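Sorting and Packing Small Stuff: What I Learned From a Yellow Bin
Project report, Workplace Organization elective
August 2022

Why I picked this

I spent January helping out in the returns room at Granex, a little shop that sells phone accessories online, and I came home every night thinking about bins. Really! Small glossy things are a pain to sort. They slide, they roll off each other, and they all look the same after an hour. So when it was time to choose a project, I asked if I could look at one tiny job and see how the table setup changes it. The job was moving white earbud charging cases between a tabletop and an open bin.

My instructor wanted me to compare layouts and not just complain about them (fair enough), so that's what I tried to do.

The table

The setup is pretty plain. It's a wide table with a smooth cream surface, pushed up to a white wall, and there's a seam across it where two sheets meet. I worried about that seam at first - I thought cases would catch on it - but it never gave me any trouble. The bin is yellow plastic with slanted walls, and the front is lower than the back, so you can reach in without lifting your hand way up. The odds and ends live along the back of the table: a game controller, a roll of clear packing tape, something black and crumpled that needs a better home.

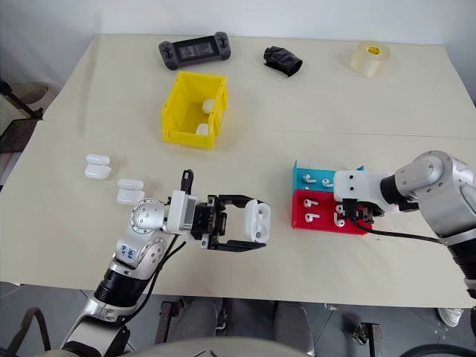
Stacking was the part I liked best. If you put one case on top of another you save a lot of table, and pairs are easy to check at a glance. The downside is that the rounded edges don't give you much to sit on. A pair stays put fine until you bump it with your sleeve, and then you're chasing a case across the table. I tried stacking three high and gave up on it the same afternoon.

How I ran it

I used two layouts. In the first one, which I called Brestetti in my notes after the brand on my lunch container, the cases sat in stacked pairs on the left. In the second, Stosalance (my roommate's idea of a funny name), they were just set down loose in a cluster. I did 4 sessions of each, so 8 total, and over all of them I logged 1,069 moves. My wrist has opinions about that number.

A move counted when a case went from the table into the bin, or back out again, and ended up where it was supposed to go. Drops got their own column. I also wrote down any time I had to stop and fix something, like a case tipping over or the bin creeping away from me.

What happened

Loose was faster to start and slower to finish. With single cases you can grab whichever one is closest and you never knock over its neighbor's buddy. But they spread out, and by the end of a session I was reaching all over the place. The pairs kept everything in one area, and my second-half times were a lot steadier.

Drops were nearly even between the two, which surprised me. I had been so sure the stacks would lose.

The bin mattered more than I expected. With the low front turned toward the cases, I could set each one in gently. With the high back facing them, I got lazy and let go too early, and the cases landed on their sides. If I had to give Granex one tip, it would be to turn the bins around. 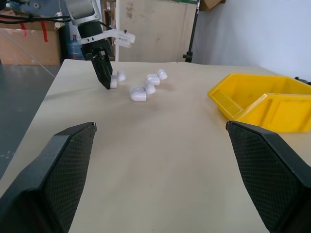 What I'd change

I'd clear the back edge of the table before starting. None of that stuff was in the way exactly, but my eyes kept going to it. I'd also put something grippy under the bin, and I'd time each half of a session separately from day one. I only started doing that after 2 sessions, so the early numbers are rougher than I'd like.

I want to try this again with dark cases on the same pale table, plus a mixed batch of both colors. The Omoregie study room is free for projects again next term, so I've already put my name on the sign-up sheet.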